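Rumeck verlängert Leihe von Rin Higuchi vorerst nicht

15. Juni 2018 - Der SV Rumeck und der FC Clundlow haben sich in der Frage der Zukunft von Mittelfeldspieler Rin Higuchi bislang nicht geeinigt. Das teilten beide Vereine in gleichlautenden Erklärungen mit. Der bestehende Leihvertrag läuft zum Ende des Monats aus, eine Kaufoption enthält er nicht.

Higuchi war in der Winterpause von Clundlow nach Rumeck gewechselt und kam dort auf 16 Pflichtspieleinsätze. Insgesamt stand er 1252 Minuten auf dem Platz und erzielte 3 Tore, darunter den Ausgleich im Auswärtsspiel bei Jatbridge Town. Zuletzt fehlte er wegen einer Muskelverletzung im linken Oberschenkel, die nach Angaben der medizinischen Abteilung vollständig ausgeheilt ist.

Der Sportvorstand des SV Rumeck bekräftigte das Interesse an einer weiteren Zusammenarbeit. Der Verein habe Clundlow ein schriftliches Angebot über eine erneute Leihe für die gesamte kommende Spielzeit unterbreitet. Eine feste Verpflichtung sei unter den gegenwärtigen wirtschaftlichen Rahmenbedingungen nicht darstellbar. Clundlow bestätigte den Eingang des Angebots, äußerte sich zu den Inhalten jedoch nicht. Nach Auffassung der dortigen Geschäftsführung soll zunächst der neue Cheftrainer die Gelegenheit erhalten, sich im Trainingsbetrieb ein eigenes Bild von dem Spieler zu machen.

Higuchi selbst ließ über seine Berateragentur Nishimura mitteilen, er habe sich in Rumeck sportlich wie persönlich sehr wohlgefühlt. Die Entscheidung liege bei den Vereinen - er werde sie in jedem Fall respektieren. Sein Vertrag in Clundlow ist noch für zwei weitere Spielzeiten gültig.

Der Trainingsauftakt in Clundlow ist für die letzte Juniwoche angesetzt. Sollte bis dahin keine Einigung vorliegen, wird Higuchi dort mit der Mannschaft in die Vorbereitung einsteigen. Ein Wechsel zu einem dritten Verein gilt derzeit als unwahrscheinlich, wird von Clundlow aber nicht ausgeschlossen.

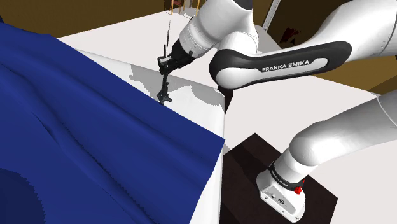

Weißer Roboterarm und blaues Tuch, Computergrafik

Unabhängig von der Personalie hat der SV Rumeck den Termin für die öffentliche Saisoneröffnung festgelegt. Sie findet am ersten Wochenende der Vorbereitung auf dem Vereinsgelände statt. Für das anschließende Testspiel gegen Jatbridge Town stehen 600 Sitzplatzkarten zur Verfügung, die zunächst den Mitgliedern angeboten werden. Restkarten gehen in den freien Verkauf. Die Ausgabe erfolgt ausschließlich über die Geschäftsstelle - eine telefonische Reservierung ist nicht möglich.

Über den Stand der Verhandlungen mit Clundlow wird der Verein zu gegebener Zeit auf seinen offiziellen Kanälen informieren.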